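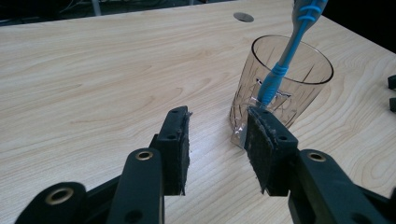

Courses > Design and Materials > Year One > Handout 4: Wood Moves

We use cookies to remember your preferences. Accept all / Manage settings

Handout 4: Wood moves, and will not ask first

Reading before Thursday: chapter two of the Langlois notes (Baptiste Langlois, in the course folder). He is long on oak and short on jokes, but the shrinkage tables are sound.

1. Water

A living tree is full of water. Once felled and sawn, it gives most of this up, and goes on swapping small amounts with the air for as long as anyone owns it. Your table does this. So does your grandmother's piano, which is why it sounds like that.

Wood barely changes along its length. Across the grain it changes a good deal, and roughly twice as much around the growth rings as it does straight out from the centre. Most of this course is a footnote to that sentence.

2. How the log was cut

Plain-sawn boards are cut straight through the log. They are cheap, they waste little, and they show the big looping figure that customers stroke in showrooms. They also cup. Quarter-sawn boards have straighter figure and behave better, and are priced accordingly.

3. Working it out

Take a solid top 900 mm wide. If it moves by one per cent between a damp October and a month of central heating, that is 9 mm. Now screw it rigidly to a steel frame and wait. Something will give, usually with a bang, usually at night.

Try the same sum for widths of 464 mm and 278 mm. Show your working. Last year almost 65 of you wrote down the answer in centimetres and moved on with your lives.

4. Letting it move

Slotted screw holes, buttons in a groove, a panel left loose in its frame. Glue is for joints where the grain runs the same way. Breadboard ends are fixed in the middle only - the outer pegs sit in slots, and no, you may not add a little glue to be safe.

Plywood and veneered board hardly move at all, and can be fixed down with a clear conscience.

For the seminar: bring one piece of furniture that has split, or a photograph if it is a wardrobe. Be ready to say which way the grain runs and who was to blame.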